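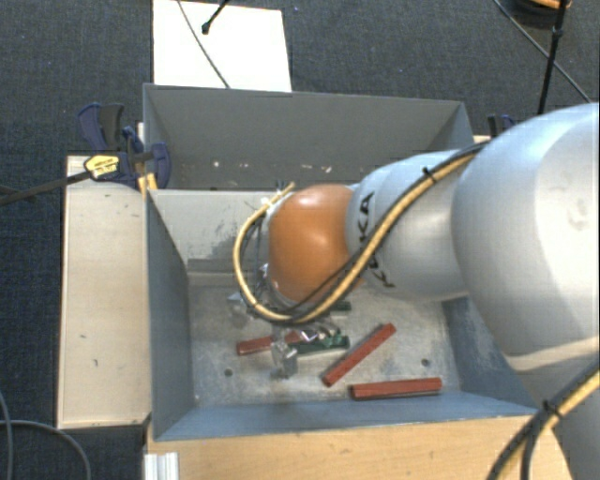 Dear all,

Thank you for your patience with this one, which I know was promised for September and reaches you in October. I wanted the second set of supplier quotes in hand before writing, and Karamanlidis took their time over theirs (no hard feelings, their paperwork was very thorough once it came).

**Where the money stands**

We have spent 49 percent of the equipment line so far. Most of that went on the picking cell at Retby: the arm, the gripper, and the first round of spare hoses and cables. The bins and clamps came out of the small tools budget, so you won't find them in the table I sent with the summer claim.

**What we'd like to buy next**

The item I would most like your blessing on is the second gripper. We have 2 quotes, one from Karamanlidis and one from Brekex. Brekex is cheaper, but their delivery time is 89 days, and that would push the Zarum installation past the end of the winter quarter. Iason Drakos has gone through both quotes line by line and leans toward paying the extra – I've come round to his view, though I did grumble a bit first.

We'd also like to set aside some 88 hours of technician time for fitting and bin-picking trials. The original plan had this under training, and I'd be grateful if you could let us move it across to installation.

**Still open**

The service contract isn't settled. Iason is asking whether one agreement could cover both Retby and Zarum, and he expects an answer before the next claim is due. The floor fixings for Zarum also need a proper price – what we have now is a guess made over the phone, and a hopeful one at that.

If you could let me know about the gripper by the end of the month, we can place the order straight away.

With warm thanks, as ever, from all of us at Retby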